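4.2 Turnaround times at Kokkonen

The clearest result in our data comes from Kokkonen, the smaller of the two airports. Of the 113 turnarounds logged there in February, 20 ran past their scheduled slot, and nearly all of those belonged to the late evening bank. Jarnis, which flies the Mestness route three times a day, kept its morning departures almost spotless - a striking result for a carrier with only two aircraft.

What makes this so interesting is where the minutes went. Fueling and boarding overlapped neatly. Cabin restocking did not, and it held the door open on most of the late flights.

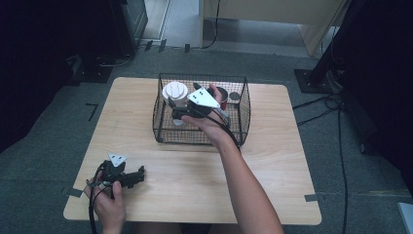 Figure 3. Cup and basket on a table.

Mestness shows the same pattern on a larger scale. We logged 200 turnarounds there, 124 of them by Viranine, and restocking was again the last task to finish. Manninen's earlier work on regional carriers pointed in this direction, and it is exciting to see it hold up at a second airport with a different ground handler. Section 4.3 looks at whether moving the catering truck forward by one stand would shorten the evening bank.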